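Zallstead Rail and Ferry Notes
README for the travel notes collection

Welcome! This folder holds 354 short travel notes written by people who crossed Scandinavia and the Baltic shore by train, bus and ferry, plus a small set of tables that make the notes easier to search. I started it because I love slow travel and could never find the stuff I wanted in guidebooks – which side of the train to sit on, whether the harbor cafe opens before the first boat, how far the hostel is with a heavy bag. Travelers know these things, and they are generous with them if you ask!

What's inside

notes/ has one plain text file per note. Most are a page or less. The longest is a wonderful, rambling account of a night ferry by Lempi Kokkonen, who wrote down every meal.
places.csv lists 242 stops, with the spelling used on local signs and the common English spelling side by side.
legs.csv lists each leg of a trip: start, end, type of transport, season, and the note it came from.
extras/ has packing lists, two hand-drawn walking routes (typed out as directions) and a glossary of ticket words.

How the notes were gathered

Writers sent their notes by email or typed them into a form. I fixed obvious typos and left everything else alone, including opinions I don't share. If somebody thought a famous old town was dull, the note still says so. Names of hotel staff and fellow passengers were taken out. Prices stayed in, in the currency the writer paid, and I have made no attempt to update them.

Each note has a short header with these fields: title, writer (a real name or a pen name, whichever they chose), month of travel, starting point, end point, language. The month field is sometimes blank. Where a writer only said "late spring," I wrote spring and moved on.

The season column in legs.csv uses four values, and April always counts as spring, even in the far north where you may well be walking to the station through snow.

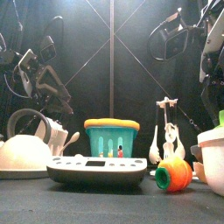
Robot arms over a dark gray tabletop, with a thin metal pole and crossed wires behind.

Using the notes

Everything opens in a text editor or a spreadsheet. The files are UTF-8, and that matters a lot with this many place names full of dots and rings, so check your import settings first if you see odd characters. The columns in both tables are separated by semicolons.

A nice way in is to pick a stop in places.csv, copy its id, and filter legs.csv by it. You get every arrival and departure that somebody cared enough to write about, and from there you can hop to the notes themselves. I have lost whole evenings to this and planned one very good trip out of it!

People have also used the collection for map projects, a class on travel writing, and a little script called Milon that strings legs together into possible routes. Milon lives in its own folder and has its own README. It knows nothing about timetables, so please look up real departures before you pack.

Known gaps

Summer is covered far better than winter. Ferries get more love than buses. Notes from people traveling with small children or using a wheelchair are scarce, and I would be thrilled to get more of them. A few stops share a name, and Losberg is the worst of these: the 2 entries in places.csv are different towns, so go by the id.

Some notes mention ferry lines that no longer run. I keep them, marked "closed" in the status column, for the sake of the stories.

Sending in a note

Yes, please! Keep it to one trip or one leg, write it in your own words, and aim for at least 100 words so there is something to chew on. Any language is fine. Say what month you went and how you got from one place to the next. Photos can't be included with notes at the moment.

Corrections are just as welcome. Give me the file name and the line, and I'll sort it out, usually on a Tuesday evening.

License and credit

Writers keep the rights to their own notes and have agreed to free non-commercial use with credit. The tables can be used for anything. For credit, please name the writer of the note and the collection. The glossary in extras/ was compiled by Subramaniam and should be credited separately.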